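Site visit: Closico two-arm cell, Cletham
Friday, November 11, 2022

Gemma Pickering met us at the door and took us straight to the cell. It is a single station: one table, two arms mounted side by side on a common body, and grippers on white wrist brackets. The props stay out between runs, among them a latch box with coloured doors and a soft pack of tissues.

Cable routing took up most of the first hour. On the left arm the cable plugs into the side of the wrist bracket and drops back toward the forearm. On the right the cables are left in wide loops that return above the lower joint -- more slack than I would allow, but Kuo-hua Yau prefers it to a strained connector. The left gripper had a black drawstring pouch, the right was at a shiny metal cylinder.

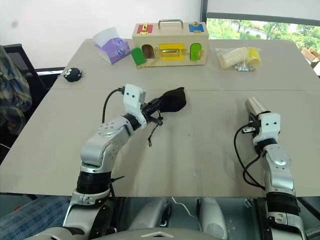
Maintenance routine

Bracket screws are checked every 370 hours and the gripper zero is reset at the same time. Joint inspection falls due at 1,000 hours. The last one was done in September by Shu-fen Chou, who logged two connectors replaced on the right arm. Cable ties get trimmed at the weekly check.

Spares are kept at Sterham. A wrist bracket can be swapped on site with a hex key and a torque driver; anything below the elbow goes back to the bench. We asked for a copy of the torque table and Gemma will send it with the revised checklist.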